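Lelometti Household Water Hardness Readings

README, last changed 11/9/21
Maintained by Sigrun Nyberg. Cleaning scripts by Edin Hoxha.

What this is

A table of tap water hardness readings sent in by people living in and near Lelometti, plus the notes they wrote on their cards. It has 1,273 rows. Each row is one test strip dipped in one glass of water from one kitchen tap, read by eye against a color chart.

That last part should worry you. It worried me, and I have kept the data anyway, for reasons I get to under "How far to trust it." If you came looking for lab measurements, close this file and write to your water supplier.

Why it exists

The supplier's yearly leaflet gives one hardness figure for the whole town. People on the hill have been saying for years that their kettles scale up faster than those by the river. The stock reply was that the town has one source and so one hardness. Maybe so. Tomos Lougher and I thought it was odd that a claim so easy to check had never been checked in public, so we bought strips and handed them out.

I started out thinking the hill people were fooling themselves. I still think some of them are. A kettle that gets boiled all day will scale faster than one used for a single morning cup, and hardly any of the complaints we heard mentioned how often the kettle was used.

What is in the files

readings.csv has the cleaned rows.
readings_raw.csv has the rows as typed from the cards, spelling and all.
streets.csv matches each street code to a zone (hill, middle, river, outlying).
cards_notes.txt has the free text people wrote on the back.

Columns in readings.csv

card_id: number stamped on the card. Gaps are cards that never came back.
zone: one of the four zones. Filled from the street code, never from what the person said.
month: month of the reading as written on the card. Blank where the person left it out. We did not guess.
strip_batch: K for the Konis strips, B for the Bemar strips. See below, this matters a lot.
step: the chart color chosen, as a step from 1 (softest) to 8 (hardest).
softener: y, n, or u. The u stands for unknown and is far more common than I would like.
filter_jug: y, n, or u. Same complaint.
second_reader: the step picked by a second person in the same household, if there was one.
flag: set to 1 where Edin or I had a reason to doubt the row. The reason is in flag_why.

How the readings were taken

Each household got a card, a strip in a sealed sleeve, and a printed color chart. The instructions said to run the cold tap, fill a clean glass, dip the strip, shake it off, wait, and pick the closest color in daylight. I have no way of knowing how many people did it in that order. Going by the notes, at least one person used the tap in the yard, and another tested a bottle of mineral water "to compare" and then sent in that result on the card. Both are flagged.

Strips

We ran out of Konis strips partway through and finished with Bemar. The two do not agree. Nikola Trajkovski ran both kinds on the same jug of water, over and over, and the Bemar strips came out a step higher often enough that I would not mix the two batches in one average. Plenty of people will do it anyway. If you do, please say so in whatever you write.

There is a correction in common use that simply takes one step off every Bemar reading. I don't recommend it. The gap seemed wider at the hard end of the chart than at the soft end, and Nikola did not test enough different waters to say how much wider. A flat correction looks tidy and hides that.

How far to trust it

For a single household, hardly at all. One step either way is within what two people in the same kitchen will disagree on, and the second_reader column shows them doing so.

For comparing zones, a bit more, provided you stick to one strip batch and drop the rows where softener is y or u. Dropping the u rows hurts. Do it all the same. A softener under the sink turns a hill reading into a soft one and tells you nothing about the pipe in the street.

We sent 37 samples to the lab at Vasić to see how the strips held up. The lab report is Tihomir Obradović's to share, and he has asked to be written to directly. My own reading of it is that the strips get the order mostly right and the size of the differences mostly wrong. Tihomir is kinder about it than I am.

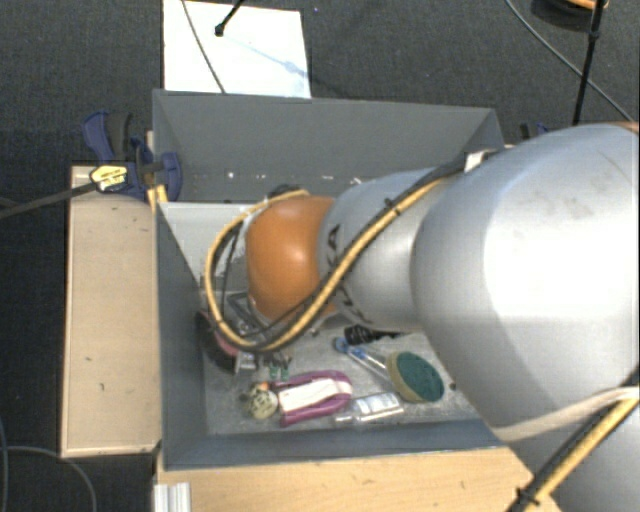 Do the readings show that the hill has harder water than the river side?

They lean that way in the K batch, with softened homes left out. In the B batch the lean is too small for me to call. I would want proper titration on fresh samples from both zones before telling anyone their kettle is right.

Known problems

Outlying zone is thin. Some of those homes are on wells, and the card did not ask. That was a mistake in the card and it can't be fixed now.

People with a complaint were keener to return a card than people without one. I don't know how to correct for this and I am wary of anyone who says they do.

November has more rows than any other month. We handed out 100 extra cards then, mostly in the middle zone. Don't read a season into it.

Month was sometimes written as the month the card was filled in and sometimes as the month it was mailed. The raw file won't help you tell which.

The chart was printed on two different papers - one a little yellower - and we did not write down who got which.

Cleaning

Edin's script fixes street spellings, turns "yes", "yep" and a check mark into y, and moves anything that is not a whole step into the notes. "Between 4 and 5" became blank with a flag. We argued about that one. Edin wanted 4.5, and if you agree with him the raw file still has the words.

Privacy

Names and house numbers were never typed in. Streets with very few homes were folded into their neighbors. If you think a note in cards_notes.txt gives somebody away, tell me and it comes out.

Use

Free to use and pass on, with credit to the Lelometti readings. Please don't quote one row as proof of anything, and please don't use the set to sell water softeners. I can't stop you doing the second, but I will complain about it in the next version of this file.

Corrections go to Sigrun. Include the card_id.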